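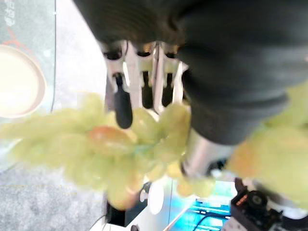
Home > Papers > Food and Household > Full text

Section 4: Fruit on the Table

1st May
By the Edville Table Study

Filed under: Everyday Eating, Field Notes

4.1 Why grapes got their own section

I didn't plan on writing this much about grapes. When we started the table study in Edville, I figured the interesting stuff would be bread, or leftovers, or whatever happens to the last slice of cake. But I kept coming back to the fruit notes, and most of the fruit notes were grapes, so here we are with a whole section on them.

Part of it is that a bunch of grapes is a strange thing to serve. An apple is one portion and everybody knows it. A bunch is a portion for one or for six, depending on who sits down first and how hungry they are. You can pick one off and still feel like you haven't really eaten anything (I do this all day long). And the bunch keeps changing shape while it's out, which made it a lot of fun to keep notes on and a real pain to record in a tidy table.

Figure 4. Pale green grapes on the stem, with a single reddish-pink one in among them and part of a round, cream-colored plate at the left.

4.2 How we set things up

We worked with 100 households, all of them in Edville or just across the river in Clomislow. Each one got a notebook, a printed sheet of instructions, and a weekly bag of groceries from Gouveia, the produce store on the Clomislow side. The bags always had green grapes in them. People could put the fruit out any way they liked – plate, bowl, colander, straight from the bag on the counter – and all we asked was that they write down what they used and what was left at bedtime.

We ended up with 442 usable notebook entries about grapes. There were more, but I threw out the ones where the writer had clearly filled in a whole week at one sitting with the same pen and the same three words. I've done that with my own homework, so I know it when I see it.

For sorting the entries we used the Jeltska scheme, which we'd built for an earlier project on shared meals. It splits serving habits by whether the food stays whole, gets divided ahead of time, or gets divided as people eat. Grapes fall mostly in the third group, but plenty of households snipped the bunch into little clusters first, and a few pulled every grape off the stem and rinsed the lot in a bowl. I had to add a code for that last one. I called it "loose" and left it there.

4.3 Plates and bowls

I came in assuming bowls would win. They didn't, at least not on the table. People kept a bowl in the fridge and moved a bunch to a plate when they wanted to put it out, and when I asked why, the answers were all over the place. Some said a plate made it look more like a snack and less like storage. Others said the ones at the bottom of a bowl get forgotten, and I can back that up from my own kitchen, where I found a very sad handful in October that I'd like to say no more about.

Plates have their own trouble. A full bunch sprawls, and the grapes at the edge hang over the rim or roll off once they come loose. Our instruction sheet suggested a dinner plate and not a side plate, and people mostly ignored it.

The stem matters more than I expected too. Households that left the bunch whole wrote about the bare stem a lot! They complained about it sitting there with two grapes still on it, and about the fact that whoever ate the last easy one never took it to the trash. Households that snipped first hardly mentioned stems at all.

4.4 The odd one out

Now for my favorite bit. Quite a few notebooks mentioned a grape of a different color turning up with the green ones, the way the pinkish one does in Figure 4. We hadn't asked about this. There wasn't a line for it on the form, so people wrote it in the margins, sometimes with an arrow.

What they did with it varied. Kids tended to go for it right away. Adults were more likely to leave it until last, or to offer it to somebody else, and one entry just says "saved the pink one" with no word on who for. A couple of people wondered if it was riper or sweeter. I can't tell you, we didn't measure sugar, and I wouldn't trust color alone to settle it. A stray grape could also just have come loose from another bunch at the store and landed there. From the notebooks there's no telling which.

Still, I think it's worth a proper look. If one grape that looks different changes the order people eat in, then mixing colors on purpose might change how fast a plate gets emptied. We could test that pretty cheaply with the same notebooks.

4.5 Limits

The households knew we were reading along, and I'm sure some plates got nicer because of it. The grapes were free, so I'd be careful about saying anything on waste. And all the sorting into codes was done by me, at one desk, over one long stretch of evenings – a second reader should go through the "loose" entries before anyone leans on them. The full code list is in the appendix, along with the instruction sheet.

Previous section | Contents | Next section | Appendix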